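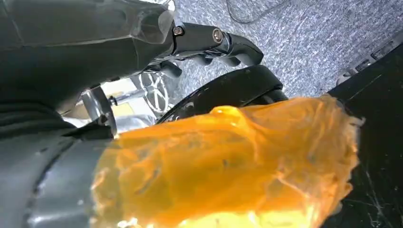
半透明的橙色,好大一块。

先说结果,免得有人看到一半跑了:房间收拾出来了,卡片也归了位,虽然"归位"这两个字我打得有点心虚,后面会讲为什么。

今天是2020年9月10日,距离我在这里说"这周末一定把那堆卡片理完"已经过去……你们自己往前翻吧,我不想翻。那篇是四月写的,底下还有人留言说等着看成品图,我当时回了个笑脸。对不起,笑脸那位朋友,让你久等了!

给新来的人交代一下背景。我和几个人合租了一间工作室,在Popescu楼的二层,铺地毯的那种老办公间,摆了几张浅木纹的桌子,谁要用谁来。大家用它做的事情五花八门,有人来写东西,有人来修东西,我主要是来摆弄我的卡片。卡片是个总称,里面有Zukard的老卡(就是我小时候迷得要死的那套纸牌游戏,后来停了),有旅行时收的明信片大小的印刷小卡,有店家随包裹塞进来的那种硬纸卡,还有别人送的、换的、硬塞给我的。在家里放不下了,就一点一点搬过来,搬着搬着,工作室里也放不下了。

这个过程特别阴险。你每次只带一小沓,夹在书里,塞在包的侧袋里,觉得不占地方,到了就顺手往桌角一搁。第二次来,旁边又搁一沓。等到有一天别人想在桌上吃个便当,发现要先搬走三沓卡片才放得下饭盒,那就已经晚了。

让我下决心动手的是Lumturie Kadrić。Lumturie跟我共用这间屋子两年多,脾气好得出奇,从来没催过我。那天我到得早,看见她蹲在桌子底下捡东西,捡完了放在桌上,用手掌抹平,一张一张的,全是我的卡。她说风扇一开就飞下去了,她已经捡过好几回。好几回!我完全不知道。我站在那儿脸都热了,当场说今天就弄。

当然"今天就弄"最后弄了整整四个下午。

第一步,也是所有整理文章里都会写的那一步:全部倒出来。我以前看别人写"全部倒出来"总觉得是仪式感,自己试了才明白它的用处在于吓你。我把抽屉、纸袋、饼干盒、两本夹满了的旧书全清空,铺在地毯上,铺开的那一刻我有点想回家。

顺便讲讲地毯。我们那块地毯是灰蓝色的,杂杂点点,里头混着白的蓝的灰的纤维,短毛,特别耐脏,也特别会藏东西。白底的小卡掉上去还看得见,灰底的、蓝底的,一掉上去就跟隐身了一样。我趴在地上找一张边角带蓝的卡,找了好久,最后是膝盖压到了才发现,压出一道折痕。心疼。所以如果你也打算在地上理东西,请先铺一块浅色床单,我是第二天才想起来铺的。

还有线。工作室的地上总是有线。我不知道你们的工作间怎么样,我们这边的线好像会繁殖,收好一根,隔天又冒出来一根,在地上松松地绕个弯,等着绊你。我一开始的想法是顺便把线也理了,买了一包扎带,理了大概十分钟就放弃了,因为理线这件事会把你引到桌子后面,桌子后面有灰,有灰就要拿吸尘器,吸尘器要找插座,插座上又有线。我给自己定了规矩:这次只管卡片,线的事以后再说。 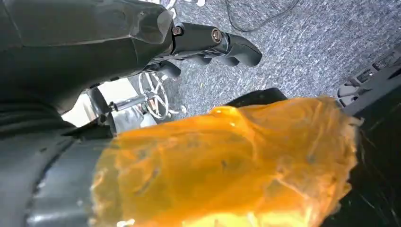

灰蓝色的地毯,还有黑色的线。

这条规矩后来救了我好多次。整理的时候最容易死在半路上的原因就是"顺便"。顺便擦个柜子,顺便看看这本书还要不要,顺便给那盆植物换个位置,一个下午就没了,地上还是那么一摊。我现在的办法是在手边放张便条,凡是想到"顺便"的就写上去,写完继续干手里的。四个下午下来便条写满了正反两面,一件也没做,但我心里很平静。

好,说分类。

分类我走了很大的弯路,写出来给大家省点时间。我第一版的分法是按来源:买的、换的、送的、捡的。听起来很合理对吧?分到一半就卡住了,因为好多卡我根本想不起来是哪儿来的。有一张印着棕色和土黄色图案的,我举着它想了很久,到底是在市集上买的,还是夹在某个包裹里来的?想不起来,就单独放一沓,叫"不详"。等分完一看,"不详"那沓最高。

第二版按颜色。这个主意是从Urley的店里偷来的,Urley是我常去的一家小文具店,他们把便签和信封按颜色摆,一整面墙看过去特别舒服。我想卡片也可以啊!黄的一沓,棕的一沓,蓝的一沓,摆出来确实好看,我还高兴地拍给朋友看。可是用起来就抓瞎,我要找Zukard里的某一张,得先想它是什么颜色的,问题是它正面一个色背面一个色,边框又是另一个色。好看归好看,找不到东西。

第三版,就是现在用的这一版,说出来特别朴素:按我多久会拿一次。常翻的放手边,偶尔翻的放柜子里,基本不翻又舍不得扔的装盒封好。常翻的那部分再按种类细分。我跟Lumturie讲的时候她说她厨房里的调料就是这么放的,语气好像这是全世界都知道的事情。那你怎么不早说呢!她说你又没问。

清点的时候我老老实实记了数,因为想知道要买多大的收纳。Zukard的老卡一共782张。我把这个数字写在纸上看了半天,小时候觉得自己拥有一座金山,现在看,金山也就是这么一堆,塞得进一个鞋盒。当然别的卡没算,别的卡我不敢算。

里面重复的特别多。有一张普通得不能再普通的牌,我重复到可以拿来垫桌脚。小时候一定是每次拆包都拆到它,每次都气得要命,但是也每次都留着。我挑了品相好的留下几张,剩下的装进信封,写了"送人",如果有读者也在收Zukard又正好缺普通牌的,可以给我留言,我寄给你,邮费我出,求你收下。

然后讲收纳工具,这部分我知道有人是专门来看的,上次写抽屉那篇,评论区问盒子的比问内容的多。

我试过的第一样是活页卡册。优点是翻起来有仪式感,一页一页的,给别人看也体面。缺点是插进去容易拿出来难,尤其是稍微厚一点的硬纸卡,每次抽都要把袋口撑开,撑多了袋口就松了,拎起来一倒,哗啦。再就是贵。我当时很认真地算了一笔账,要把所有卡都装进我喜欢的那款卡册,总共要花2,376块。我把计算器翻过来扣在桌上,去倒了杯水。

第二样是塑料抽屉盒。这个我不太推荐给卡片,倒是很适合放小零件。卡片在里面会躺倒,一开抽屉就往后滑,滑到最里面叠成一团,得把整个抽屉卸下来倒扣才出得来。也可能是我买的尺寸不对。

第三样就是现在用的纸格子。棕色的硬纸板,一格一格浅浅的,平放着用。Rukico的,我在网上看到照片就觉得是它了,下单之前还犹豫了一下,毕竟是纸的,会不会一压就塌?用下来觉得放卡足够了,卡片本身又没什么分量。它最大的好处是浅,每一格里有什么一眼就看完了,伸手一捏就起来,不用抠。第二个好处是轻,一只手端着就能走,我在桌子和柜子之间来回挪,完全不费劲。第三个好处说起来有点傻,就是颜色,牛皮纸那种棕,不管什么花花绿绿的卡放进去都压得住,看着不闹。

缺点当然也有。怕水,桌上有杯子的时候我就紧张。格子是固定的,遇到大一号的卡就只能斜着搁,斜着搁就难看。还有它要自己折,说明书画得像谜语,我第一个折了40分钟,折完发现有一条隔板插反了,拆开重来。第二个就快多了。要是有人也买了,听我一句,先把长的那几条全部折出印子再开始拼,不要一边拼一边折。

折的时候Lumturie在旁边看了会儿,问我要不要帮忙,我说不用不用,过了几分钟我把头探过去问你刚才说的帮忙还算数吗。她接过去三下两下就卡好了。有的人的手就是天生知道纸板该往哪边弯。

摆放也调了好几次。我一开始把纸格子放在桌子正中间,觉得那是"我的位置",结果大家都要用桌子,写东西的人一来就得把它推到一边,推来推去卡就跳格。后来改放在靠桌沿的地方,竖着摆,窄的一边朝人,这样占的地方最小,别人在对面开着电脑干自己的事,我在这边慢慢放卡,两不耽误。

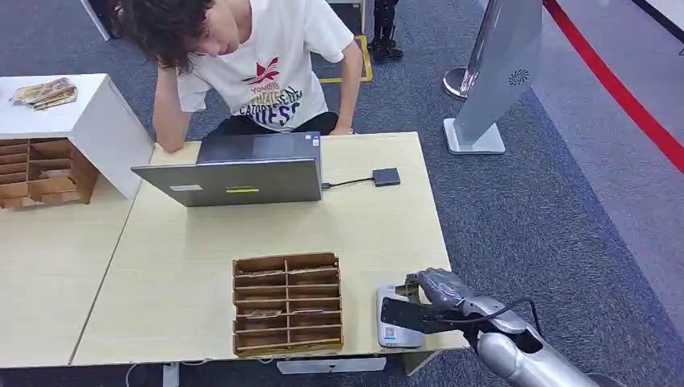
柜子那边的安排要松一点。白柜子不带门的那面朝外,里面塞了一个叠起来好多层的纸格,"偶尔翻"的就都住在那里。我原先想给每层贴标签,字都想好了,买了标签纸,裁了几条,贴上去又撕下来,因为纸板一撕就起毛,难看得不行。现在的办法是每层最外面放一张有代表性的卡,看见它就知道后面是什么。这个办法只有我自己看得懂,Lumturie说她完全不明白为什么那张画着房子的代表"别人送的"。因为送我的那个人家就长那样嘛!

柜顶我留成了"待定区"。待定区是必需品,我强烈建议每个整理的人都给自己留一个,不然遇到归不了类的你会在那里站很久。不过待定区一定要小。我给自己量过,宽不能超过50厘米,堆出界了就必须当天处理。一开始我没设这个限制,待定区在第三个下午差点重新变成了"全部"。

说到这里想插一段闲话。理这些卡的时候,我发现自己对好多东西的记忆是错的。有一张我一直以为是在海边买的,背面还写着字,我记得清清楚楚写的是"浪很大"。翻过来一看,写的是"牛奶、鸡蛋、灯泡"。是一张购物清单。我把它当纪念品留了这么多年,搬了两次家。后来想了想还是留着了,归到"旅行"那一格,反正灯泡也是走了一段路才买到的。

还有一张卡正面完全空白,连个边框都没有,我死活想不起来为什么要收。Lumturie猜是印坏了的,物以稀为贵。我觉得更可能是哪套卡里的垫纸。它现在在待定区,你们要是有头绪请告诉我。

也有真的宝贝。Zukard里有一张我小时候用三张换来的,换完哭了一路,觉得亏了,回家越看越喜欢。现在角都磨圆了,颜色也淡了,拿去卖肯定没人要。我给它单独套了个袋子,放在最顺手的那格。谁翻我的卡,第一眼都会看见它,我就可以把换卡的故事再讲一遍,工作室里的人应该都听过了,有几个听过两遍。

扔掉了什么呢?说实话不多。发霉的扔了,粘在一起撕不开的扔了,店家的优惠卡过期的扔了(有一张过期得比我们租这间屋子还早)。其余的我下不去手。以前看那种极简的书,说拿起来不心动就放手,我的毛病是每张都心动,连过期优惠卡都心动了一下。所以我给自己找的出路是封盒:舍不得又不看的,装好,盒子外面写上封的日子,放到够不着的高处。明年这时候要是一次都没惦记过,就整盒送出去,不打开。打开就完了,你们懂的。

有人可能要问,花四个下午理一堆纸片值得吗?我也问过自己,尤其是第二天下午,腰疼,膝盖上全是地毯印子,外面太阳特别好,楼下有人在笑。但是第四天收完尾,我坐下来,随手从格子里捏起一张,看了看,又放回原位,前后就几秒钟。以前想看这张卡,我得先想它在哪个袋子里,然后翻袋子,翻到别的,看别的看入迷了,忘了本来要找什么。现在是想看就看到了。我就那么拿起来放回去地玩了好一会儿,跟小孩玩开关灯一样。

日常维护我也想了几条,写在这里主要是给自己看的,你们监督。

新卡进门,当天进格子。不许放包里过夜,包里过夜的卡最后都会变成书签,书还回图书馆的时候一起走了,我已经这样丢过两张。

拿出来看的卡,看完放回同一格,不许"先搁一下"。"先搁一下"这四个字应该被我家和工作室共同禁止。

走之前扫一眼桌子底下。这条是为了Lumturie。风扇也挪了个方向,现在对着窗户那边吹,吹不到格子,人也没那么凉快,但是天气很快就要转凉了,忍忍。

喝的一律放另一张桌子。这条我今天就已经违反了,写这篇的时候杯子就在纸格旁边,我刚刚把它挪开了。真的挪开了。

另外回答几个之前攒着没回的问题。问浅木纹桌子在哪儿买的那位:不是我买的,租进来的时候就在,房东留下的,桌面还挺平,缺点是滑,纸格子在上面会跑,我在底下垫了两小片防滑垫。问Urley那家店还开不开的那位:开的,不过中午会关一阵子,别像我一样顶着大太阳走过去吃闭门羹。问能不能拍一段整理过程的那位:我试过,手机架在椅子上,拍出来全是我的后脑勺,就算了。

问纸格子能不能放明信片的人最多,统一说一下:标准大小的那种放不平,要斜。我自己的明信片是另外拿长条盒竖着装的,像图书馆以前的卡片目录,前后可以拨着看。那个盒子是旧鞋盒裁的,裁得歪歪扭扭,改天理明信片的时候再单独写一篇吧。不敢说哪天。上一次说了哪天的下场你们都看见了。

线还是没理。扎带还剩大半包,放在柜子旁边的纸袋里,便条的第一条写的就是它。Lumturie说下回她来弄线,我负责吸尘,我已经答应了。

评论区照旧开着,收Zukard的朋友记得说一下缺哪几张,我晚上对着格子给你们找。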